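Skekum robotics club opens household handling project to a second school term

Students collect hand-held gripper recordings in ordinary rooms, with results to be shown in June

The Skekum Robotics Club, an after-school program for secondary students, will run its household handling project for a second term after filling every place in the first. The club has 12 students on the project this year. They work in pairs and meet on Wednesday afternoons at the Ekach Learning Centre, with recording done in homes between meetings.

The project is called Sultana. Its aim is to build a small, well-labelled set of recordings showing how everyday objects are picked up, moved and put down. Students make the recordings with a hand-held gripper, a two-fingered tool that is carried and operated by a person and has a camera mounted on it. The recordings are later used to train a simple program that runs on the club's bench arm.

Sultana began as a classroom exercise using foam blocks and plastic cups. The bench arm learned to handle both, but the students found that the same program did poorly when it was given anything soft. A tea towel or a T-shirt changes shape as soon as it is touched, and the blocks had given the program no practice with that. The club decided to leave the blocks behind and spend the year on cloth.

Each pair chooses a task and writes it down in one sentence before any recording starts. The sentence has to say what the object is, where it starts and where it should end up. Tasks on this year's list include lifting a cloth from a bed, moving a pillowcase to a basket and laying a hand towel over a chair back. A pair then records the task several times, changing the starting position of the cloth each time.

Rooms are recorded as they are. Students are asked not to clear furniture or shoes out of the way, and not to straighten the bedding between attempts. The club wants the program to cope with the rooms people live in, and earlier recordings made on a bare desk were of little use once the background changed.

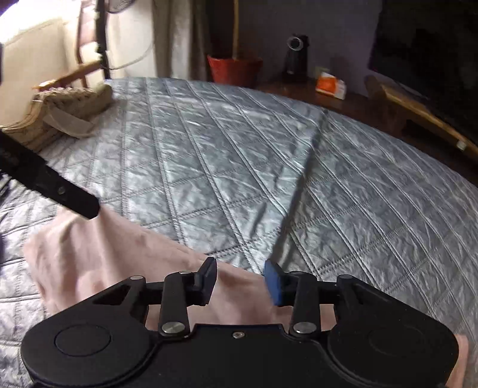
Household handling: the gripper's fingers open over pink fabric on a quilted bedspread.

So far the club has kept 76 recordings. A recording is kept only if the task is completed, the fingers stay in view and the written sentence matches what was done. The ones that do not pass go into a separate folder, and students go back to that folder when the program makes a mistake they cannot explain.

Checking is done by a different pair from the one that made the recording. Each reviewer marks the moment the fingers close on the cloth and the moment they let go. Where the two reviewers disagree, the recording is played at the next meeting and the whole group decides. Students say this is the slowest part of the work, and the club has set aside the first half of each meeting for it.

Shiny and patterned fabrics have been the hardest to label. On a glossy surface, light moves about as the gripper moves, and it can be difficult to tell where one layer of cloth ends and another begins. The club has added a note to its recording guide asking students to begin with the gripper held still above the cloth before closing the fingers.

Students also look after the equipment. The club owns 2 hand-held grippers, which are signed out at the end of the meeting and returned the following week. Before a gripper goes home, the pair taking it checks the screws and pivots, opens and closes the fingers, and wipes down the finger pads. Faults are entered in a logbook kept with the tools. The most common entry this term has been a loose pivot.

Privacy rules were agreed on before the first home recording. Permission is needed from an adult in the household, no people are to be recorded, and mail, family photos and screens that are switched on must be kept out of view. Households can ask for a recording to be deleted at any time. The files are stored on a club computer and are not posted online.

Second-term work will move from single items to short sequences, such as picking up a cloth, folding it once and setting it down. The students will also begin testing on the bench arm with fabrics that do not appear in any of the recordings – a fairer test than repeating the ones it has already seen.

The club will show its results at the Kandham Student Technology Day in June. The display will include the bench arm, the recording guide and a table where visitors can try one of the grippers on a pile of tea towels. Students will explain their labelling method and answer questions, and they plan to show failed attempts from the bench arm alongside the successful ones.

There are 5 new places on the project for the coming term. No programming experience is required. Applicants should be enrolled in secondary school and able to attend the Wednesday meetings, which start at 4 p.m. and finish at 5:30 p.m. There is no charge for materials or for the use of the equipment.

Application forms are available from the front desk of the Ekach Learning Centre. Teachers who would like a copy of the recording guide for their own classes can ask for one at the same desk.

About the Skekum Robotics Club

The Skekum Robotics Club is an after-school program for secondary students with an interest in building, programming and testing machines. It meets at the Ekach Learning Centre during the school term. Members also take part in the centre's open workshops.

Media enquiries: Skekum Robotics Club, care of the Ekach Learning Centre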